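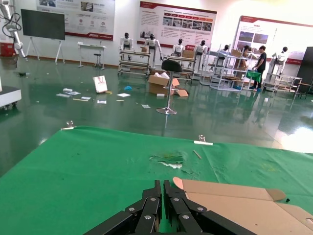

By Ayele

I was in the third trimester when I bought the Kurneo pregnancy pillow, and I have now slept with it for seven weeks. It is the U-shaped kind, long on both sides, so there is something in front of you and something behind you at the same time. I paid for it myself.

Before this I used two regular bed pillows, one between my knees and one under the bump. That worked until I rolled over, which at 29 weeks was every hour or so. Then I had to sit up, find both pillows and set them up again on the other side. With the U shape you just turn over and the other arm is already there. I still wake up to use the bathroom, but I go back to sleep faster and my hips hurt less in the morning. My lower back is the same as before.

The filling is firm when new. For the first few nights the head section was too high and I had a stiff neck. It flattened with use, and there is a zipper on the inside curve so you can pull some of the stuffing out. I took out a few handfuls and saved them in a freezer bag. I would do that on the first night if I bought it again.

The cover is a cotton knit and it comes off for washing. Getting it off is easy. Getting it back on is a two-person job, or a one-person job with a lot of breaks. It has been through the wash every Saturday and has pilled a little where my knees rub, but the seams are fine. Extra covers are $19, and I'd get one, as it takes a long time to dry.

Heat is the main complaint I have. You are surrounded by pillow on both sides, and I was already warm all the time. I put the fan on and switched to a thin sheet in July. If you run hot, the C-shaped Cemham might suit you better. A neighbor in Karkesville lent me hers for 2 nights and it was cooler, but I had to flip it each time I turned, and it gave my back no support at all.

It also takes up a lot of room. We have a queen bed and my husband got a narrow strip on the far side. In a full bed I don't think it would fit with another person.

My doctor had told me to try sleeping on my side, and this makes it easier to stay there. I also use it sitting up, folded behind my back with the arms forward, and I expect to try it that way for nursing.

Four stars. One off for the heat.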